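Hard water, soap and a kitchen worktop: notes after 4 months

12/21/11

The water in Gromcombe is hard. The supplier's report puts our zone at 147 mg/l as calcium, and the kettle agrees. We moved in without thinking about it, and by September the shower head was down to a handful of working holes and the glasses had a grey bloom that came off with vinegar and returned within a few washes.

Barry Parsons, who lives two doors along, has a Holroyd softener under his sink and recommends it to anyone who stands still. I wanted figures before spending money, so I bought a drop test kit and kept a notebook.

The kit is simple. You fill the tube to the line, add the indicator, and count drops of reagent until the red turns blue. One drop is one degree. The colour passes through a purple stage which is easy to mistake for the end point, and my first week of readings is probably low by a drop or two. Evie Naylor did a set of repeats with me in better light and we settled on stopping only when a further drop made no difference.

The softener went in on the cold feed to the kitchen and bathroom, with a separate hard tap kept for drinking. Bradley Ackroyd did the plumbing. He fitted a bypass with three valves, which I had considered unnecessary and have since used twice. The meter on the unit read 971 litres at the first regeneration and 1165 at the second, counted from zero each time. The difference is down to the hardness setting, which I had put one step too high to begin with.

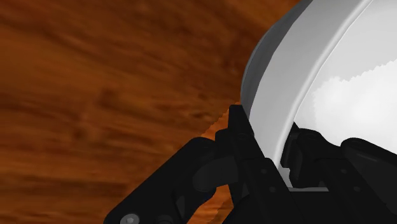
3 min read

Soap was the part I had underestimated. Hard water ties up a fair amount of soap as scum before any of it does useful work. With softened water the old dose of washing-up liquid gave far too much foam, and I cut it in stages until plates rinsed clean in one pass. We are now at less than half. The washing machine took longer to get right, as the powder we use has its own softening agents and the packet only gives doses for soft, medium and hard.

Wood needs separate mention. Limescale itself does little to an oiled surface, but the acid people use to remove it does. Natalie Parsons lost the finish on a patch of worktop next to her tap by leaving a cloth soaked in descaler on it overnight. She sanded it back and put on three thin coats of oil, a day between each, and the repair is hard to find unless the light is low. My own rule is to descale taps with the cloth tied on and a tray underneath.

Salt use is still an open question. I have logged two bags so far, but one was block and the other tablet, and the unit seems to leave a crust with the tablets. Taras Vakulenko says to break it up with a broom handle and keep the level lower - I will try that with the next bag and compare.

Still to do: test the hot side separately, and find out why the bathroom basin reads one degree higher than the kitchen.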